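# The Kitchen That Pays for Itself, and Other Bedtime Stories

The brochure came through my door in March, printed on paper so thick it wouldn't fold. Plena, a remodeling firm with a showroom out by the interstate, wanted me to know that my kitchen was costing me money. It had worked this out without ever seeing my kitchen. According to the leaflet, an "outdated cooking space" loses value each year it goes untouched, and a full redo returns what you put in, "and often more."

I've heard this claim all my adult life, from neighbors, from my brother-in-law, from the people on television who knock down a wall before the first commercial. I have never met anyone who could show me the arithmetic. So I went looking for somebody who could.

Sidra Khattak sold houses in Vistham for years before she quit to teach bookkeeping, and she agreed to sit down with me on the condition that I not ask her what my house is worth. I asked her whether kitchens pay for themselves.

"Compared to what?" she said.

It was a fair question, and it took up most of the next hour. If you tear out a kitchen and sell the next month, you can at least put two numbers side by side. If you tear it out and live with it for 10 years, as most people do, the thing has been cooked in, spilled on and leaned against. The buyer who finally walks through will see somebody else's old kitchen. Khattak had sold houses where the owners apologized for cabinets they'd once bragged about. She had also watched a buyer pay full price for a place and have a dumpster in the driveway before the mail had been switched over.

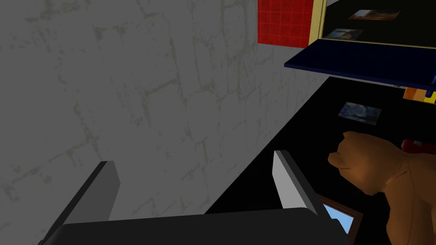
What she'd never seen was a clean way of pulling the kitchen's share out of a sale price. A house sells because of the school, the roof, the street, the other house that fell through. Afterward somebody in a blazer says it was the countertops, and who is going to argue?

The Plena brochure did come with figures, in small gray type. I called the number on the back to ask where they came from. A pleasant man told me they were "industry figures." Which industry? Ours, he said. He offered me a free consultation, and I took it.

The consultation lasted 2 hours. I'd been told there would be no pressure, and there wasn't, exactly. There was a tablet with a picture of a kitchen on it, and each time I said I liked something, the price in the corner went up. Soft-close drawers. A deeper sink. A faucet you turn on by touching it with your elbow, which I admit I wanted right away. At the end there was a discount that would expire when the consultant left the house. I asked why it couldn't expire the following week. She said that was how the system was set up.

I let it expire. It was back by email the next morning, slightly larger.

None of this makes Plena crooked. I spoke to people who had bought from them and were happy, and I believe them. Embla Kvam had hers done two winters ago and loves it. She talked about the light over the stove with real affection. When I asked whether she'd get her money back she looked at me as though I'd asked whether she'd get it back on her honeymoon.

"I wasn't going to say that to my husband, though," she said. "To my husband I said it was an investment."

I think that's most of what the word is for. It lets one half of a couple say yes. It turns wanting something, a slightly embarrassing state for a grown person with a working oven, into being sensible. The trade worked this out long ago and has been handing us the line ever since, free of charge.

The people who do the work are less romantic about it. Ragnvald Torvik has been hanging cabinets since before I could drive, and he told me that the jobs he's proudest of are usually small. He'll move a door so it stops hitting the fridge. He'll put an outlet where the outlet should have been. One customer paid him $3,850 to replace the counters and fix the drawers, left everything else alone, and still sends him a card. He doesn't know what it did for the value of the house – he's never been asked to find out.

He does know what gets ripped out. Much of it, he said, is fine. Doors that need hinges go to the landfill with the boxes they're attached to, good for another generation, because the color went out of fashion. He has a garage full of them.

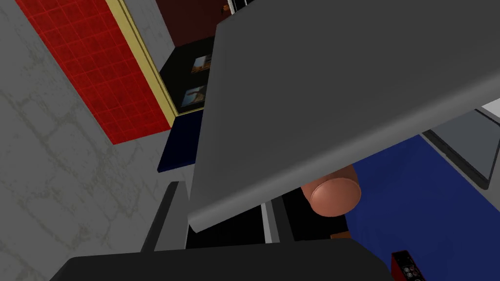
Houda Ramadan thinks I'm being too hard on the whole business, and told me so at some length over the phone. Her point was that people spend more hours in a kitchen than in any other room where they're awake, and that a person who hates the place where she makes dinner pays for it every evening in ways no real estate agent will ever add up. She'd cooked for 3 kids in a room where the dishwasher and the back door couldn't be open at the same time. When she finally had it changed, she said, she stopped ordering takeout, and she'd like to see that in somebody's spreadsheet.

I told her I'd like to see it too. How much takeout? She didn't know. Had she kept the receipts? She had not, and she asked me whether I kept receipts for everything I enjoyed.

I don't, and I'll give her the point about the back door. A room that doesn't work is a good reason to spend money on it. My quarrel is with the brochure, and with the idea that the spending is a kind of saving. If Plena had written to say that I might like a nicer kitchen and that it would cost a lot, I'd have had nothing to complain about. I might even have signed.

I did get one thing done in the end. Torvik came by at eight in the morning and rehung the cabinet over the stove, the one that has swung open by itself since we moved in. I haven't asked what it added to the price of the house. He said the faucet you work with your elbow is a nuisance, by the way, and that the cat will learn to use it.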